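Sorting mixed flatware: by pattern or by type?
Posted by Mohammed-Awal Mahama, 25 February 2021

I am working through a lot of mixed flatware, mostly spoons and forks, a few pieces with colored handles. Steel and plate are jumbled together. The drawer insert I have is a Jisari with 5 compartments, inside width 180 mm, and it will not take everything if I keep the patterns apart.

Current method: tip the lot onto a table with a cloth over it, pull out one type at a time, then match handles within the type. The cloth stops pieces from sliding and saves the finish on the softer ones.

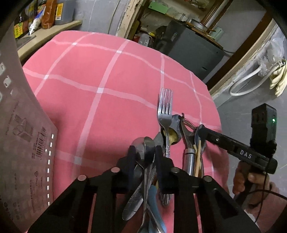

Matching by bowl shape first was a mistake. Two spoons from different sets can have nearly the same bowl and completely different handles. I now look at the handle end, then the neck, then the bowl. Beaded edges go in one pile, embossed in another, plain in a third.

Question is whether to store by pattern or by type.

----

drawerdepth wrote:
By type. You reach for a fork, you want a fork. Pattern only matters when you set a table for guests.

tinesup wrote:
Disagree. If he stores by type he will be re-sorting before every dinner. Full sets in cloth rolls, odd pieces in the insert. I have 7 rolls in a sideboard and the kitchen drawer holds only the strays.

drawerdepth wrote:
Rolls are fine for plate. For everyday steel it is an extra step at each wash.

Mohammed-Awal Mahama wrote:
Most of it is everyday. I could roll the beaded pieces and leave the rest by type. Does the roll fabric matter?

tinesup wrote:
Yes. Use anti-tarnish flannel for plate. Avoid wool felt, it can contain sulfur. Lepik sells the flannel by the yard. Wash and dry everything fully before rolling.

k_berberg wrote:
Check the dishwasher question before you mix them. Plate and stainless should not touch in the same basket. Colored handles depend on the material, so hand wash if you don't know.

drawerdepth wrote:
Agreed on that one.

----
Comments (2)

halfmoon: I use the Nollum insert, part 1269. The dividers move, so the compartment limit goes away.

oldpantry: Dividers that move also slip. Put a liner under them.

Contact | Copyright | Back to top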